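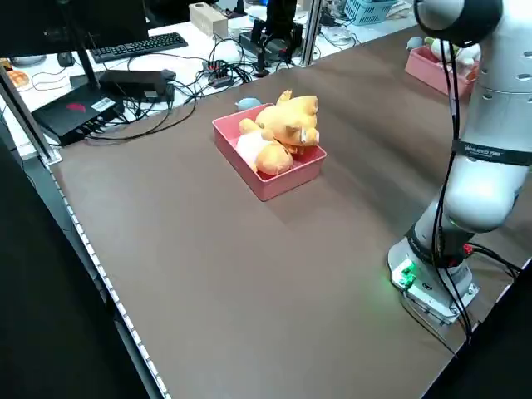 Soft toy in the pink tray, brown table.

Sunday, late afternoon. Madder again! Batch two of the Karagiannis root went in at 30 g to 500 ml, and I kept the pot well under a simmer this time (last month's went a sulky brown and I'm still cross about it). Alistair Nisbet reckons our tap water is too soft for a proper red, so I put a pinch of chalk in and we'll see. Wool is the Dikdale two-ply, alum mordant, left to soak overnight.
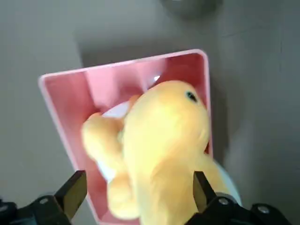
Weld next, and I do love weld. Skein 16 came out a sharp, slightly green yellow, lovely in daylight and a bit sickly under the strip lights. What I'm after is something warmer, nearer the yellow of the plush toy against that salmon-pink tray, so tomorrow I'll dip half the skein in the tired madder bath and stop early. Mahtab Shokri wants a sample for her Voren blanket – must remember to label it before it dries, they all look alike by then.
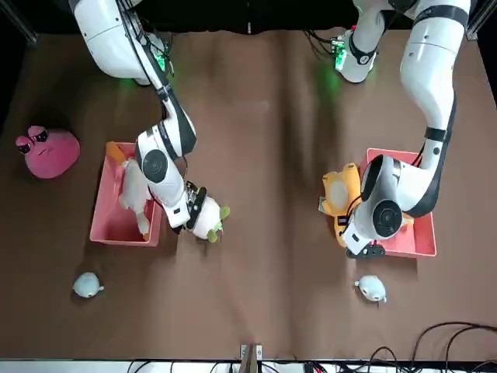
Dikdale, November

Iron pot scrubbed out at last. Skein 122 has felted at one end, my fault, too much stirring. Ask Alistair for the spare thermometer, and order more alum.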